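How Does a Robot Pick a Hand?

Your hand is very good at its job. It can squeeze a sponge, pinch a raisin and carry a heavy book, all before breakfast! A robot arm usually gets just one hand, called a gripper, so the people who build robots have to choose it with care.

At Flurholm, the team tries out grippers in a pretend kitchen that lives inside a computer. If a pretend glass gets knocked over, there is no mess to sweep up – you simply start again. Each gripper gets 306 tries, and then the scores are put side by side.

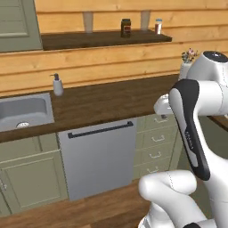

Pramila Dwivedi likes the gripper with two stiff fingers best, and she told us that soft fingers are kind to a glass but get wobbly when a jar is heavy. Bjarke Skov would still choose the soft ones, so the two of them have agreed to run 108 more tries on Saturday.

Now try it yourself. Pick up a pencil with just your thumb and one finger, then do it again wearing a thick, squashy mitten. Which way was easier? Try a plastic cup next, and write down how many times you dropped it.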